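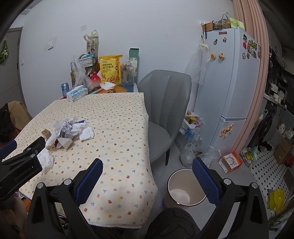
Table with printed cloth and grey chair, Emdale.

Cirkell Beauty Training, Emdale
Progress report to the Leitão Fund, second period
Prepared by Torbjørn Wikström, program manager

1. Where we are

The grant covers a part-time training program in nail care, basic skin care and salon hygiene for people returning to work. The first intake finished in July. The second is under way and will run until the end of the funded period.

We enrolled 11 trainees in the second intake against a target of 12. One place was offered and declined too late to refill. All 11 are still attending, although two have moved from the daytime group to the evening group, which starts at 6 p.m., because of changes to their child care.

2. Training delivered

Units completed so far are hand and nail anatomy, sanitation and tool handling, the basic manicure, and client consultation. Gel application has started. Acrylics were planned for the same block but have been moved back. Gonçalo Serrano, our lead instructor, asked for the extra time after the first intake told us the two units ran together and they did not feel ready for either assessment.

Each trainee must complete 30 supervised services before the final practical. The faster ones are past the halfway mark. Three are well behind, mostly the evening group, where fewer members of the public book in. We have opened a Sunday clinic to help with this and will report on numbers next time.

3. Premises

We continue to rent the ground floor at Narkside. The building dates from 1907 and the plumbing is the main difficulty. The second basin was approved in the original budget but the connection had to be redone to meet the health inspector's requirements, and the final inspection is still outstanding. Pedicure training is on hold until we have the certificate. The inspector had no concerns about the manicure stations or the storage of solvents. 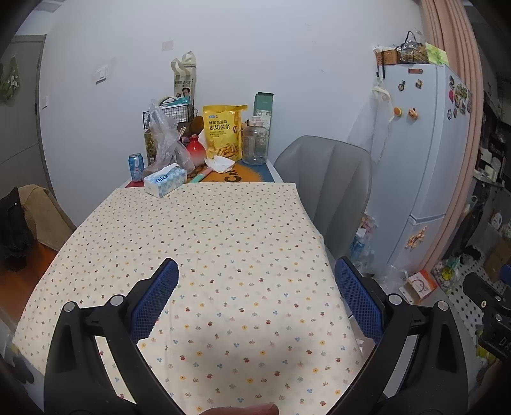
Ventilation was raised in your comments on our last report. We have bought 4 table-top dust extractors and they are in use at every filing station. The landlord has agreed in writing to a new exhaust fan for the back room — the cost is his, but the timing is too, and we have no date yet.

4. Budget

Spending is slightly under plan. The underspend is in consumables, where we bought polish and files in bulk with the first intake and still have stock. Instructor hours are over, owing to the extended gel unit. We ask for your approval to move the consumables balance to instructor hours. No change to the total is requested.

5. Outcomes from the first intake

Seven graduates are working in salons and two are renting a chair. One has gone on to the full esthetics diploma. We have not been able to reach the remaining graduate since the course ended.

6. Next period

Acrylics and nail repair, pedicure once the basin is certified, final practicals, and placement visits to local salons. Gonçalo will send the revised unit schedule separately.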